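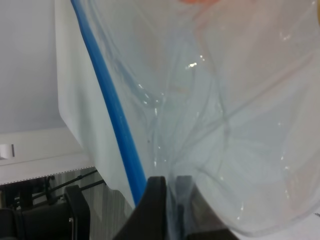

Clear plastic bag with a blue zipper strip.

The Cillumero 84 is an endurance race for stock-bodied touring cars held each year at Skesbridge Raceway, a paved road course on the north side of Skesbridge. The name comes from the race distance of 84 laps and from its title sponsor, Cillumero. It is the longest event on the regional touring car calendar and the only one that requires a driver change.

Format

Each car is shared by two drivers. Both must complete at least 24 laps, and neither may drive more than 60. Teams must make 3 pit stops under green-flag conditions. A stop made while the safety car is out does not count toward the total, although a team may still take fuel and change tires during that time.

The grid is set by a single qualifying session in which both drivers set a timed lap. The two times are added together to give the starting order. Cars that miss qualifying start from the back, in the order in which they passed inspection.

The start is a rolling one. If the race cannot reach full distance before the local curfew, the result is taken from the last completed lap, provided that at least half the distance has been run. If less than half has been run, the race is declared void and no championship points are awarded.

Course

Skesbridge Raceway runs clockwise. The lap begins with a long front straight and a tight right-hand first corner, where most passing takes place. A series of quick bends follows through the wooded part of the property, known as the Nursery after the tree farm that once stood there. The back straight is shorter than the front one and has a slight crest that hides the braking point for the final hairpin.

The pit lane entrance was moved after complaints that slowing cars were blocking the racing line out of the hairpin. It now leaves the track before the corner and passes behind the timing building. The change made each stop longer, and teams that had planned on short fuel runs mostly went back to filling the tank.

History

The race was first run as a support event on a motorcycle weekend and had no sponsor. Ingvarsson, a maker of brake parts, backed it for its first several years, and older programs list it as the Ingvarsson Trophy. The trophy itself, a mounted brake disc, is still given to the winning team. Cillumero took over when Ingvarsson left the sport, and the present distance was adopted the same season.

The event was held in September for most of its early history. It was later moved to midsummer to avoid the wet weather that had shortened several editions. The move brought larger crowds but also higher track temperatures, and tire wear became the main concern for teams in the middle of the field.

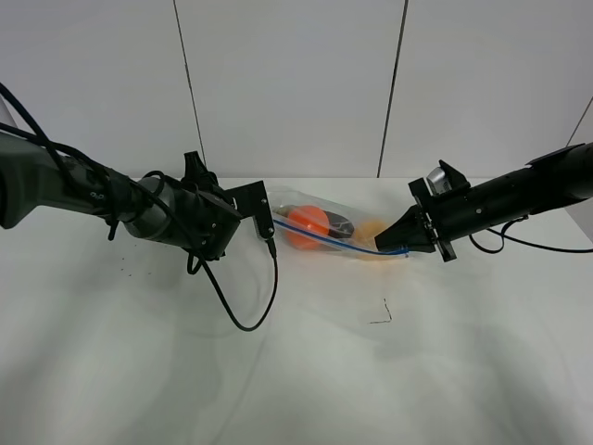
Nadska, which entered two cars in the first summer edition, objected to the move at the time, stating that "a race this long belongs in cool weather, and the small teams will pay for the extra tires." The organizers answered by allowing each car one additional set. That allowance remains in the rules.

Attendance

Paid attendance for the most recent edition was 2,339, the highest since the grandstand along the front straight was rebuilt. The figure does not include infield camping passes, which are sold separately and cover the whole weekend.

Points

The race pays double points toward the regional title. Both drivers of a car receive the full amount, but only if each has met the minimum lap requirement. A car that is running but has not completed its required stops is classified behind all cars that have, regardless of distance covered.

See also

Skesbridge Raceway
Touring car racing
Endurance racing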